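Sealant joints in precast cladding: notes from the Ilgate survey
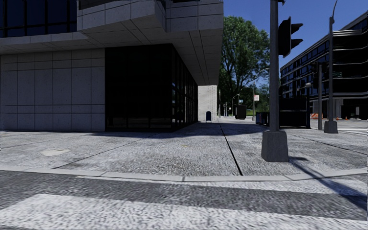

Vira Moroz wrote in after the last issue to ask whether a joint that has lost adhesion on one side only can be left until the next planned access, given that the other side is still doing its job. It cannot, if the joint is the only line of defence. Water will find the open side and track down behind the bead until it meets a horizontal joint, where it may show up well away from the point of entry.

The Ilgate survey covered 130 vertical joints on the north and west faces. Of these, 9 had failed along one edge and 2 had split through the middle of the bead. Edge failure usually points to poor preparation: dust left on the concrete, primer missed, or primer left open too long before the sealant went in. A split down the centre is more often a matter of width. The joint was too narrow for the movement it had to take.

Diane Pelletier has asked us to repeat the advice on backing rod. The rod sets the depth of the bead and stops the sealant sticking to the back of the joint. Where it has been left out, the sealant bonds on three faces and tears as the panels move. The rod should be a little wider than the joint and pushed in with a blunt tool. A punctured closed-cell rod can give off gas and blister the fresh sealant.

Old sealant at Ilgate was cut out by knife and the faces ground back to clean concrete. Solvent wiping alone left a film on the test lengths, and pull tests on these were poor. Silicone residue should not be covered with polyurethane under any conditions.

The second stage, on the south face, is planned for December if temperatures allow. The sealant maker's lower limit applies to the panel surface, so readings will be taken on the concrete before each shift. Comments on the method to Ultan Tully, please.

Recent items
Foley car park: drainage falls re-measured
Soffit drips and where they fail
Woren stair tower, crack monitoring update
Pull tests: a short method note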